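Unit 5: Wood Movement in Small Household Goods

Reading for this unit: course packet, the section on moisture and dimension. Bring a ruler and the worksheet to lab at 2:00.

5.1 Moisture content and equilibrium

Wood exchanges water with the surrounding air until the two are in balance. The moisture content at that point is called the equilibrium moisture content (EMC). It depends mainly on relative humidity and, to a smaller degree, on temperature. In a heated house in winter the EMC may drop to 6 percent. In the same house in late summer it may reach 11 or 12 percent.

Moisture content (MC) is computed on the oven-dry weight:

MC = (wet weight - dry weight) / dry weight x 100

Worked case. A sample weighs 57 g before drying and 48 g after. MC = 9 / 48 x 100 = 18.75 percent. This stock is too wet for indoor use. A drawer side cut from it would shrink after assembly.
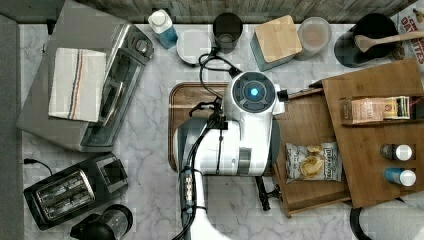 Below the fiber saturation point, loss of water means loss of size. Above it, the cell cavities empty first and the dimensions hold nearly steady. Students often apply the shrinkage formula to the full drop from green. Apply it only to the part of the drop that lies below fiber saturation.

5.2 Direction of movement

Shrinkage is largest along the growth rings (tangential), about half that across them (radial), and close to zero along the grain. A flat-sawn panel therefore changes in width far more than in length. For design purposes, treat length as fixed.

Change in width = width x coefficient x change in MC

Use the tangential coefficient for flat-sawn stock and the radial coefficient for quarter-sawn. For mixed stock use the tangential value, which gives the safer figure.

Bamboo is a grass and has no rays or growth rings. Bamboo goods are made from strips glued under pressure, and the adhesive takes up a share of the section. The coefficients in the packet table do not apply to it. A loose lid on a bamboo box should still be given clearance on all sides.

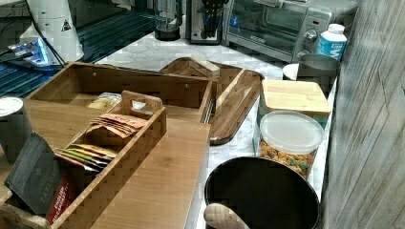 Da-eun So objected in April that a loose lid needs no clearance at all if it simply rests on top of the walls. The objection is correct for a lay-on lid. The rule stands for inset lids and for lids with a rabbet — both can bind when the air turns humid.

5.3 Fixings through wood

A screw or flange holds a panel at one point while the rest of the panel moves. With one fixing, the panel moves freely away from it. With two fixings placed across the grain, the wood between them is restrained and may split. Slot one of the two holes, with the slot running across the grain.
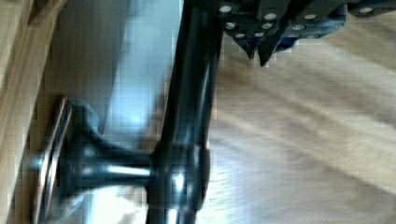
5.4 Edge-glued boards

Strips glued side by side act as one wide panel. Gluing does not reduce the total movement, but alternating or matching the ring direction changes the shape the board takes. Two rules:

Keep all strips at the same MC when gluing. A wet strip between dry ones will later sink below the surface.

Finish both faces equally. A board sealed on one face takes up water through the other and cups.

Mixed species are acceptable if their coefficients are close. End grain should receive extra finish, as it takes up water much faster than face grain.

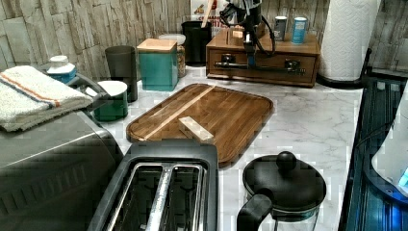
Fig. 5.4. Strip-built cutting board in dark wood with one paler strip.

Problems, due at the next lab

1. A flat-sawn panel is 22 inches wide at 8 percent MC. Find its width at 12 percent, using the tangential coefficient for hard maple from the packet.

2. Repeat for quarter-sawn stock. State the difference to the nearest 1/64 inch.

3. Sketch a slotted fixing for the panel in problem 1 and give the minimum slot length.

Questions on problem 3 go to Gil-soo Myung.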